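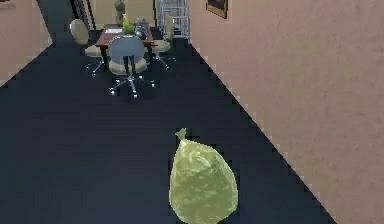
Flimby Master backpack vacuum

Corded, for offices, stairs and long hallways

The Flimby Master is the vacuum we reach for first, and has been ever since Natanael Macedo brought one back from a demo day in February and wouldn't put it down. It rides on your back, the hose comes over the hip, and you just walk. No dragging a canister around corners, no bumping into door frames, no lifting a heavy upright from one stair to the next. If you clean a building with a lot of corridor in it, you are going to love this thing!

Dark carpet is where it really shines. Lint and paper dust show up on navy or charcoal like snow, and most light vacuums need three or four passes before the floor looks right. The Master's wide floor head sits flat and glides, and one slow pass out and one back does it on short pile. The edge brush gets right up against the base of a wall too – you can leave the crevice tool on the belt until you come to a radiator.

Harness and fit

The frame is by Pramanik, who also make hiking packs, and it shows. The weight sits on your hips and the shoulder straps only keep it steady. Set the hip belt first, then the shoulders, then the chest strap. It adjusts far enough that a tall person and a short person can share one machine across a shift (we do this every day in our own building). The back panel is mesh over foam and comes off for washing.

What you get

Vacuum and harness, fully assembled
Hose with swivel cuff
Two-piece aluminum wand
Hard floor and carpet head
Crevice tool, dusting brush, upholstery tool
Extension cord, 15 meters, bright orange
Pack of paper filter bags
One washable cloth filter

Details

Motor: 2000 watts at full power, with a low setting for rugs and drapes
Exhaust: out the side, away from your neck
Switch: on the hip belt, left or right
Color: gray with black straps
Warranty: 24 months on the motor, 12 on the harness

Filter bags

Use the Bullulex paper bags, which come in packs of 15 or cartons of 100. They have a stiff collar with a sliding cover, so you can pull a full one out and close it before any dust gets loose. Change the bag when it feels firm through the lid. A bag packed to the brim cuts the suction way down, and people then think something is wrong with the motor. Wash the cloth filter in cool water and let it dry overnight before it goes back in.

How loud is it?

Quieter than you'd expect from something that sits right behind your ears. On low you can clean past an open office while someone is on the phone – we've tried it plenty of times. On high you will want to wait until they hang up.

Spare parts

We keep hoses, cuffs, belts, wands and floor heads on the shelf, and every strap on the harness can be bought separately. Motor brushes are a quick swap with a regular screwdriver. Tell us the serial number on the underside of the lid when you order, as the hose fitting changed between the first and second versions.

Page updated 11 Apr 2024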